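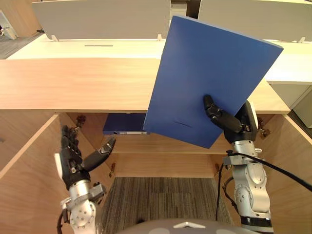

The Second Log

Siiri Lepik got to the workshop before six in the morning and found Aivar already there, sitting on the carpet with his back against a desk and a laptop on his knees. He had taken his shoes off. The robot was in front of the cabinet with its arms down.

"Did you go home?" she asked.

"I went home. I came back."

The workshop had the second floor of the old Kwiatkowski building, which used to be an insurance office. When the insurance people left they left the furniture, and the members had voted to keep it instead of buying benches. So there were long white desks with gray screens on them, and wood cabinets with locks on the doors, and people soldered and filed and glued in what still looked like a place where you could get a quote on a boat.

They called the robot Jikari. Most of it had come out of a lab sale in Ardale, and the rest Aivar and Siiri had made or begged for. The arms had cost 700 dollars, which was the whole of what they had saved, and then it took them from January to September to get the arms to do anything together.

What they were trying to get it to do now was small. The workshop kept its logs in the middle cabinet, lying flat on the shelf. They were big blue things, and everyone who used a machine was supposed to write in them. Jikari was supposed to take one out and put it back. Nayeli Bañuelos, who ran the open evenings, had said that if it could do that in front of visitors she would give them the good corner by the window until spring.

"What number are we on?" Siiri asked.

"174."

"It was 160 last night."

"I told you I came back."

She put her bag on a desk and got down next to him. On the laptop was a list of attempts with a word or two after each one. Dropped. Dropped. Hit shelf. Dropped. OK. Hit door. She scrolled up a long way and the word OK came up four times.

"It takes it out fine," Aivar said. "Taking out is solved. It's putting back. It tips the log to get it past the edge of the top, and then it doesn't want to level it again. It goes in at the same angle and the corner catches."

"Catches on what?"

"The shelf. Or the other log."

"Take the other log out, then."

"Nayeli said both. People will have both in there."

Siiri looked into the cabinet for a while. She had been a furniture mover for two years before she went back to school, and she had a way of looking at openings. 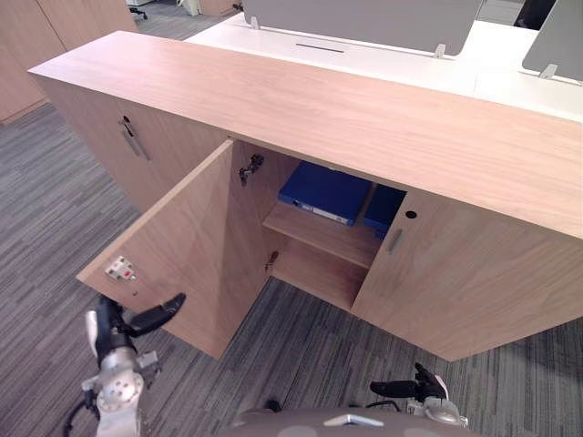 "You're bringing it in from too high," she said. "You start above the top because that's where the arm is comfortable. If it was me carrying it I'd go down first, all the way below where I wanted it, and then come up and in."

"It isn't you carrying it."

"I know it isn't."

He changed three numbers and ran it. Jikari lifted the log, lowered it past the shelf, stopped, and then very slowly brought its elbow up against its own side and stayed there. The motors made the thin sound they made when they were pushing on something that wouldn't move. Siiri reached over and hit the stop.

Aivar typed: elbow.

They tried it with the robot farther back, and then farther back again. At 181 the log went in. At 182 it went in, and Aivar put his shoes on, as though somebody might be coming. At 183 it went in halfway and then slid off the shelf and hit the carpet flat, with a noise like a slap.

Valdis Dambrauskienė came in at half past seven to use the lathe. She stood with her coat on and watched 184 and 185.

"I need to write in that," she said.

"Which one?" Siiri asked.

"The one he's holding."

Aivar paused the program. Jikari stood with the log out in the air. Valdis walked up to it and looked for a way to open the log where it was, and there wasn't one, so she bent her head sideways and seemed to be thinking about writing on the cover.

"Can it let go?"

"If I tell it to let go it'll drop it," Aivar said. "It doesn't hand things over. It only puts them back."

"Then have it put it back."

"That's the part we're working on."

Valdis nodded. She went and made coffee in the little kitchen. Siiri could hear her rinsing a cup and then drying it.

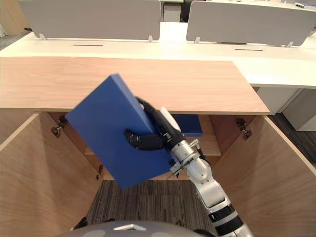

"It should hand things over," Siiri said.

"That isn't what Nayeli asked for."

"She asked for something people would like to look at. Think about who's going to be standing there. Nobody's going to watch a log go in and out of a cabinet. They'll want to hold out a hand."

Aivar rubbed his eyes. "Handing over is a year. You have to know when the person's got it. If you let go early it falls on their foot, and if you let go late you're in a tug of war with somebody's mother."

"We could have a button."

"A button."

"On the table. The person takes hold, and then they press the button, and it lets go."

He didn't say anything for some time. Then he said the wrist could feel a pull, a little, if it was a good pull. They had never used that for anything. It had been in the parts list from Plalberg and they had plugged it in with everything else. He opened another file, and she watched him scroll past things they had both written and no longer remembered writing.

It took until ten. Valdis finished at the lathe and had nothing to do but sign, so she sat in one of the office chairs and ate a roll. When Aivar said they were ready she brushed off her hands and stood where he told her to.

"Take it with both hands," he said. "Then pull it toward you. Not hard."

Jikari reached into the cabinet, took the log, tipped it, and brought it out. It was no faster than before. Ninety seconds -- Siiri timed it on the wall clock. The arm stopped. Valdis put her hands on the log and pulled, and nothing happened.

"More," Aivar said.

She pulled more. The fingers opened. She took one step back with the log against her chest and looked at it to see if it was all right.

"Well," she said, "thank you," and it was clear she had said it to the robot. Then she sat down again and opened the log on her knees and wrote her name and the hours, and looked in her coat for her glasses so she could read back what she had put.

Aivar typed 186 and stopped with his fingers on the keys.

"Is that an OK?" he asked.

"It's out," Siiri said. "It still has to go back."

Valdis closed the log and held it up to the open hand, and waited. The hand didn't move. They hadn't written that part.

"Should I just put it in myself?" she said.

"Hold on," said Aivar. "Can you stay a bit?"

She looked at the clock. She said she could stay until eleven.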